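Häufige Fragen rund um unsere Holzbretter

Wie pflege ich mein neues Brett am besten?
Am liebsten hat es Ihr Brett, wenn Sie es nach dem Kochen kurz mit warmem Wasser und einem Tropfen Spülmittel abwaschen und dann hochkant trocknen lassen. Bitte nicht in die Spülmaschine, auch nicht ausnahmsweise!

Welches Öl soll ich nehmen?
Wir geben jeder Bestellung ein Fläschchen Fillier mit, das reicht erfahrungsgemäß für die ersten paar Male. Danach tut es auch ein gutes Leinöl aus dem Reformhaus. Dünn auftragen, 12 Stunden einziehen lassen, den Rest mit einem Lappen abnehmen.

Was kostet der Versand?
Innerhalb Deutschlands 5,90 Euro, ab 145 Euro Bestellwert übernehmen wir das Porto gern für Sie. Wer in der Nähe wohnt, kann auch in Gekmont abholen, dann aber bitte vorher kurz anrufen.

Mein Brett hat dunkle Flecken und Kratzer. Ist es noch zu retten?
In den allermeisten Fällen ja, und ein paar Spuren dürfen nach Jahren in der Küche ruhig bleiben, finden wir. Tiefer sitzende Flecken schleifen Sie in Faserrichtung ab und ölen danach neu.

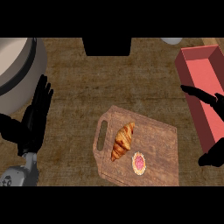
Schneidebrett mit länglichem Griffloch und Gebrauchsspuren

Kann ich ein Brett zum Aufarbeiten einschicken?
Sehr gern, am besten im Oktober, bevor bei uns das Weihnachtsgeschäft losgeht. Das Modell Fandov schleifen wir kostenlos ab.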